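Most of Thursday went to the handover problem again. Both arms run off the same controller in the shared workshop at Skundthorpe, and until last month they had never been asked to hold one object at the same time.

Rigid parts were easy. A block has a known width, so the second gripper closes to that width and the first one opens. Film has no width worth storing. I had the jaws closing to a fixed 6 mm, and on plastic that number means very little.

Changes so far:

- Closing is now limited by motor current, with position only as a backstop.
- The receiving arm waits 2 seconds after contact before the giving arm releases.
- Approach speed is down to a quarter of what Zanent, my scheduler script, used by default.

The test piece is a crumpled plastic bag.

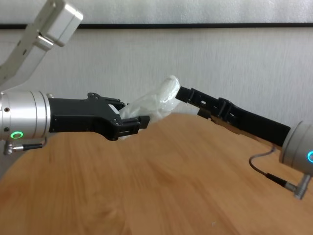
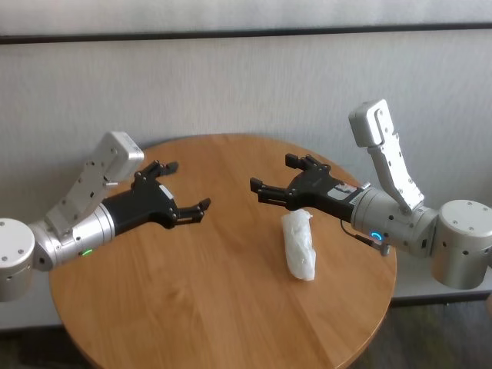 The remaining trouble is in calibration. The two base frames disagree by 4 mm at the middle of the table, and the error grows toward the rim. I had been correcting it with a constant offset, a bad habit left over from the Tasstead build. Next step is to touch both grippers to the same set of points and fit the transform properly. Cable routing also needs work before I put the speed back up.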